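Print | E-mail

Progress report, April: Hulta kitchen automation

Prepared for Ernaler by Bernadette Begay

Work this period

The arm is set up on the practice table at Catard and is running pick and place tasks with ordinary kitchen items. Staff from the tray line chose the items. We logged 1,023 attempts. Bottles are still the hardest, mainly when they end up lying on a plate, and we will spend most of next month on them.

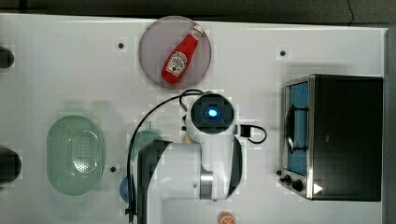
Effect on staff

Eleven people work the line. No jobs have been cut and hours are unchanged. Two of them, both from the early shift, now spend part of the day setting out items and stopping the arm when needed. They asked for a pay grade that reflects this, and Catard management has agreed to review it. The other nine have had one training session each. Several said they would like less reaching and lifting, and a few are worried about the pace being set by a machine. We have agreed that line staff will set the speed.

Next steps

Ko will deliver the new gripper pads. We need 8 more weeks before a trial on the line.

Shares: 2 | Comments: 0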